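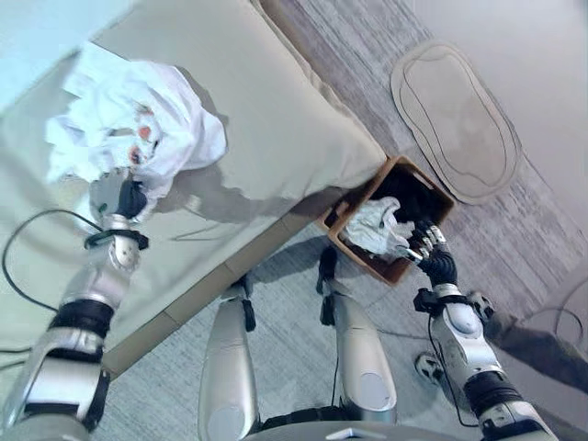

Turning over a guest bedroom takes longer in the sorting than in the making. At the Gidey guesthouse, the allowance is 14 minutes for stripping and clearing, and most of it goes on deciding what is linen and what is rubbish. White fabric and white paper look much alike against a pale green sheet, and a small square basket at the foot corner shortens the walk. Spots of colour, such as the reddish-orange ones on the bundled fabric, are dealt with before the wash.

## Bags and liners

Liners are kept separate from linen bags. A crumpled plastic bag is flattened by hand, checked and either reused or binned.
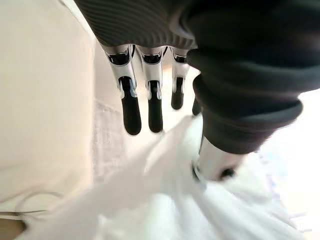
**Yabsira Teshome**
*Housekeeping correspondent*

Gebremedhin Asfaw runs the linen room and washes cottons at 40 degrees, with marked pieces held back for 90. He has over 2,000 items in circulation and rejects any with open seams. 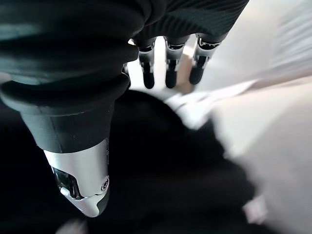 Sorting by weight comes next. Sheets go in one load, towels and padded covers in another, as the heavier pieces hold water and unbalance the drum. Cloth left in a heap has to be opened out first, and Asfaw shakes each piece once along its length. Stitched seams are checked by thumb at the same time. Twill is folded with the weave outwards.

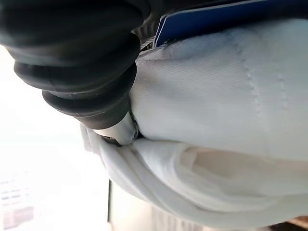
## Drying and storage

Padded pieces are turned at the halfway point and shelved only when the seams feel dry.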